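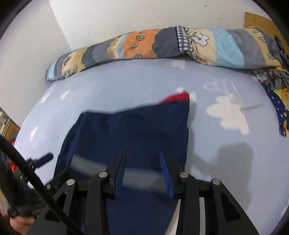
Killden Project, Student Manipulation Group
Workshop notebook, entry dated 1/2/20
Entry by: Felicja Walczak
Read and initialled: B. Besson

Purpose of session

To continue the collection of hand-held gripper demonstrations for the garment task, using domestic surfaces in place of the bench at Plasulbridge. The task remains as set out in the project plan: approach a garment laid on a soft surface, pinch the upper edge, fold, release, withdraw. The target for the term is 1,000 accepted demonstrations across all garment types. Demonstrations from the bench alone will not be counted toward the final figure, as agreed with the course supervisor.

Equipment

Hand-held gripper, second build, parallel linkage, with the blue ribbed finger pads. The smooth pads have been retired from garment work and are in the drawer marked Spares. Laptop, tether cable, calibration card, lint roller. The spare trigger spring was not packed and should be added to the kit list.

Linkage pivots were checked before the session and the far left screw was found slightly under-tightened. It was brought up by hand with the short driver. Thread-locking compound has not been applied to this build and I recommend that it be applied before the next session.

Procedure

1. Fitted sheet pulled smooth before each block. Bedding pushed back to the wall and left there for the whole block.
2. Garment laid down by the second student, upper edge folded over, orientation varied between attempts.
3. Operator begins with the fingers open and clear of the fabric, holds still for the start marker, then approaches.
4. Pinch, lift, fold, release, withdraw. End marker.
5. Second student records accept, reject or query on the paper sheet. Reasons to be given for every reject.

Operators changed over at the end of each block. Bastien took the first and third blocks and I took the second and fourth. No operator is to exceed 90 attempts in a day; the grip is tiring on the forearm and the quality of the approach falls off before one notices it.

Observations

Garment contrast. The navy garment on the pale blue sheet gives a very clear outline, and the red lining at the turned-back corner is a useful landmark when reviewing footage. I would caution against relying on it. If most of the accepted demonstrations show a dark item with a bright edge, the policy may learn to go to the bright edge. Plain items without a visible lining are to make up the next block. Bastien suggests a light grey item on the same sheet as the hard case.

Printed bedding. The sheet has white clouds of several sizes and the quilt has wavy bands with leaf motifs and a checked panel. There was some discussion as to whether this is too busy. My view is that it should stay. The segmentation script written for the bench assumes a plain background and labelled one of the larger clouds as fabric to be grasped on 7 occasions during replay. That is a fault in the script and it is better found now than at the Drandport showcase.

Shadow. The tool throws a soft shadow onto the sheet beside the garment. The outline finder treated the shadow as part of the garment in several clips. Bastien is to try a colour-based threshold in place of the brightness one. Moving the lamp was considered and rejected for the present.

Cable. The tether continues to arc across the left of the view. It does not obstruct the fingertips but it does pass in front of the left arm of the linkage on most approaches. Routing it down the inside of the forearm with two hook-and-loop ties improved matters, although the ties slipped when the wrist was turned. A right-angle connector has been requested through the stores form. Cost centre to be confirmed.

Approach speed. Motion blur was present in a good number of clips, mostly during the first part of the approach. The guidance given at the Chauvin workshop was to move at a speed at which one could comfortably stop. I have copied this onto the inside cover of the notebook. Operators should practise without recording before their first block.

Soft surface. The mattress gives under the fingers, and the operator receives very little feedback at contact. On the bench the fingers simply stop. On the bed it is easy to press well past the fabric and pinch sheet and garment together. This was the most common reason for rejection in my own blocks. Coming in at a shallower angle helped. Bastien prefers to close the fingers partway before contact, and his rejection sheet is shorter than mine, so I shall adopt his method next time and compare.

Data handling

Clips copied to the group drive under the Killden folder, subfolder Garment, Soft Surface. Paper sheets scanned and filed behind the Plasulbridge bench sheets. The drive reported low space partway through the copy; clips over 600 frames were moved to the archive disk and their names listed in the text file alongside. Please do not rename clips after they have been scanned against a sheet. Two sheets from the bench sessions can no longer be matched for this reason and those demonstrations have been withdrawn from the total.

Privacy. All rooms used are in students' own homes and the consent form must be signed by the householder before recording, including where the householder is a parent. Signed forms are held by the supervisor. Footage showing faces, mail or family photographs is to be deleted and not archived.

Actions

FW: apply thread-locking compound to all pivots; update kit list to include trigger spring and a second set of ties.
FW: prepare the plain garment block, light and dark items in equal number.
BB: colour threshold in the segmentation script; rerun on today's clips and report the cloud errors separately from the shadow errors.
BB: follow up the connector request with stores.
Both: draft of the methods section to the supervisor by the June review. Headings only have been written so far.

Correction to previous entry: the finger gap was recorded in centimetres and should read millimetres. Amended in the margin and initialled, FW.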